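Flumitz hand-held demonstration gripper: a month of teaching by hand

I wanted to dislike this one less than I did.

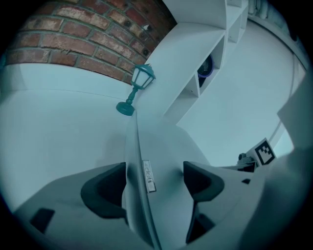 The pitch from Flumitz goes that you pick up the gripper, do the job yourself, and the robot learns from the recordings. No joystick, no headset, no arm to steer from across the room. We paid 1,959 for the kit in May, against 1,977 for the Fumon remote set, so price didn't come into it much.

Picking it up is easy enough. You squeeze, the fingers close, you move things about on a desk or a shelf. Fredy Benavides had it working before lunch on the Wednesday it came, and his tidying runs looked natural. Mine looked like a man eating peas with tongs. Both sets went into the training folder all the same, and the software gave mine the same green tick as his. I'd like a tool that can tell the difference.

The lens is very wide. You get the desk, the wall and half the furniture in every recording, which helps the software work out where it is, or so the manual says. Plain white surfaces seemed to bother it. I lost more than 30 runs to a "tracking weak" message that came up only after I'd finished, and I was not pleased.

My other complaint is weight. The fingers are bulky and hide a good deal of whatever you're holding, so thin things take patience. Jana Fuchs, who has smaller hands than me, gave up after 2 sessions and went back to the Fumon. Remote control is slower and duller, but you only ever ask the arm for moves it can make. With the Flumitz I kept twisting my wrist in ways our arm couldn't copy, and had to do those runs again.

Does the robot learn from it? A bit. It puts light things back on a shelf fairly well if you start them where you started them in training. Move them a hand's width and it dithers. The brochure is a good deal braver — I'd ask for a trial on your own desk before paying.

Spare finger pads cost extra. The carry case is good.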